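About Serra

Serra began in the front half of a feed store in Flistville, with two secondhand sewing machines and a cutting table that Graziella Serra's uncle had built for her as a wedding present. She took in hems and zippers at first, then choir robes, then the aprons for the bakery across the street, and before long people were driving over from Tranasano with coats in the back seat and asking if she could save the lining. Usually she could!

We have moved twice since then, and our present shop on Enus Street has 841 square feet of workroom plus a small counter where you can sit down while we look over your things. Dario Donati does most of the tailoring and all of the wool. Dwayne Nguyen-Tran came to us for one summer to help with the school uniforms and has now been here 8 years, and he is the person you will probably get when you call. Samuele Greco cuts our patterns and keeps the old ones, more than 700 of them, in brown envelopes that only he is allowed to refile.

Most of what we make ourselves is light and washable – smocks, aprons, sleeveless tops, simple things for people who work with their hands. We sew in small batches and we like soft greens and grays, though we will gladly talk with you about other colors if you're ordering for a group.

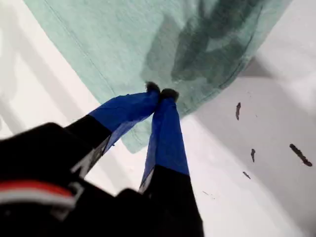
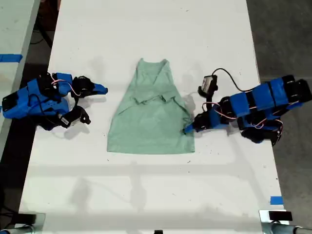
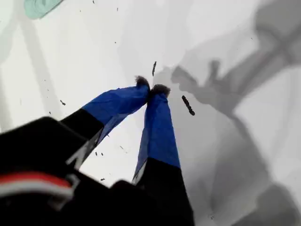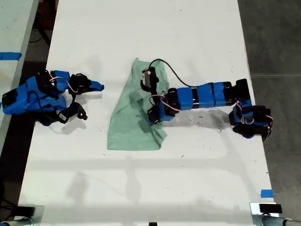
Repairs are still the heart of the business, and we would be sorry if you ever thought a job was too small to bring in. A missing button is fine. So is a pocket that has been pinned shut since December. We'll tell you plainly what the work will cost before we pick up a needle, and if a piece isn't worth the money we will say so (Graziella has talked more customers out of spending than into it, and they do seem to come back).

On Tuesday evenings we push the machines against the wall and hold a mending class, which Dario Orlandini has taught from the beginning. It's a friendly couple of hours, there is coffee, and you're welcome to bring your own basket of socks. Beginners sit up front near the good lamp.

For group orders of up to 80 pieces, please stop in or call us a month ahead so Samuele has time to make up a sample in your size. The door is at the side of the building, next to the bike rack, and the bell works if you press it hard.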